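Threads > Music > Opera talk

ok so I finally saw The Miller's Ghost at the Fallport opera house and I have THOUGHTS, bear with me

1/ It's by Oskari Saarela, it had nine performances when it was new, and then it went in a drawer. I'd only ever heard the overture (on a scratchy old record my aunt left me)

2/ The plot: a miller drowns, comes back, and spends two whole acts trying to get his daughter to sell the mill. She will not sell the mill! That's pretty much it and I loved it

3/ Act one drags. There's a tax collector who sings for what felt like a week. The guy next to me was asleep before the chorus even came on

4/ But then the daughter's big aria, oh my goodness. Just her and two clarinets, really low and quiet, and she holds that last note until you start to worry about her

5/ The house seats 301 and I'd say roughly 80 of us were there, which is a shame, because the orchestra played like it was packed

6/ Juntunen conducted and took the storm music super fast. Too fast for the horns, I think, but I'd rather have that than the sleepy way they did Triltov's stuff last October

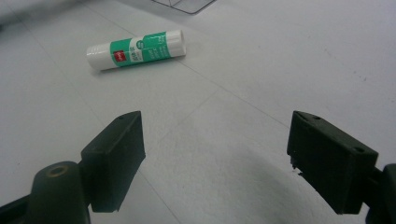
7/ Anyway the ending. The score has two of them, one where the ghost forgives her and one where he just stops singing in the middle of a line. They went with the second and I got goosebumps

8/ Tickets were 39 bucks, it goes to Plutstead next, please go so they'll record it

Comments

millpond_alto: The tax collector is the best part and I will fight you

gwen_r: Did they keep the dance in act two?

back_row_bass: They cut it, I was there too. Agree on the horns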